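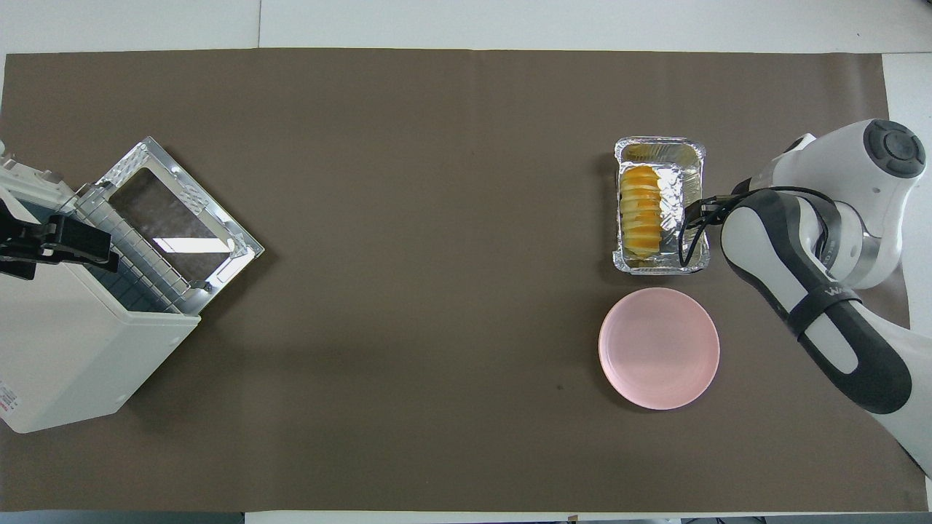 二月、土曜日、夜十時。

今日は町の討論会に行きました。Talsideの町長選挙の候補者が、初めて二人そろって話す会です。私はまだこの国の選挙で投票できませんが、住んでいる町のことですから、聞きに行くことにしました。日本語で日記を書くのは三週間ぶりです。漢字をたくさん忘れていました。

会場は古い映画館で、席は300あります。私が着いたときには、もう後ろの列しか空いていませんでした。隣に座ったのは、同じ故郷の出身のLajos Oláhさんです。候補者の一人はLajos Virágさんなので、司会者が「ラヨシュさん」と呼ぶたびに、隣のOláhさんが少し顔を上げました。それがおかしくて、私は二回ほど大事なところを聞きのがしてしまいました。

もう一人の候補者はPatersonさんです。今の副町長で、話し方がとても落ち着いています。いちばん長く話し合われたのは、バス4番線のことでした。Patersonさんは、乗る人が少ないので夜の便をやめたいと言いました。Virágさんは、夜の便がなくなれば、Bika地区の人は病院の仕事に通えないと答えました。私も4番線で帰りますから、この点についてはVirágさんに賛成です。けれども、お金をどこから出すのかと聞かれたとき、Virágさんの答えはあいまいでした。「検討いたします」という言い方は、どこの国の政治家も好きなようです。

質問の時間に、若い女の人が、前回の選挙の投票率は49パーセントだったと言って、二人に理由をたずねました。Patersonさんは天気が悪かったからだと言い、会場から笑い声が起こりました。Virágさんは笑わないで、「私たちの話がつまらなかったのでしょう」と言いました。この答えはよかったと思います。

私も手を挙げようかと迷いましたが、文を頭の中で直しているうちに、時間が終わってしまいました。聞きたかったのは、外国人の住民も町の会議で意見を言えるようになるかどうか、ということです。手紙で聞いてもいいとOláhさんが教えてくれたので、明日、下書きをするつもりです。敬語は辞書で確かめなくてもいい言葉ですから、その点は日本語より楽です。

帰りの4番線は十五分遅れました。乗っていたのは私を入れて六人でした。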